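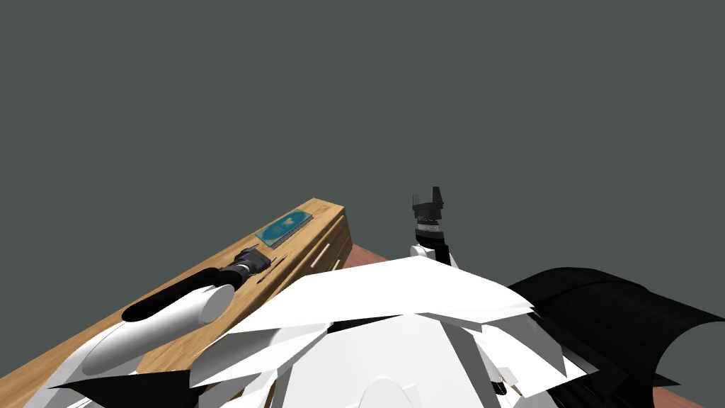

Head view in Swati, left gripper near the tablet.

Checking a grasp policy with one view removed

Gunnlaugur Lykkegaard and I use this test to find out whether a policy reads its wrist view or just carries it around for company.

1. Load the Ekimum checkpoint and run 200 episodes with every view on. Save the seeds. You will want them later, usually right after deleting them.

2. Swap the wrist view for a flat gray image and rerun the same seeds. A view like the one below, with the fingers open and nothing between them, is a good spot to compare the two sets of actions.

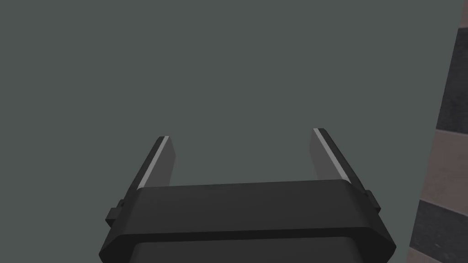 3. Subtract the scores. Ours dropped 2 points, a humbling return on a month of wrist-view tuning in October.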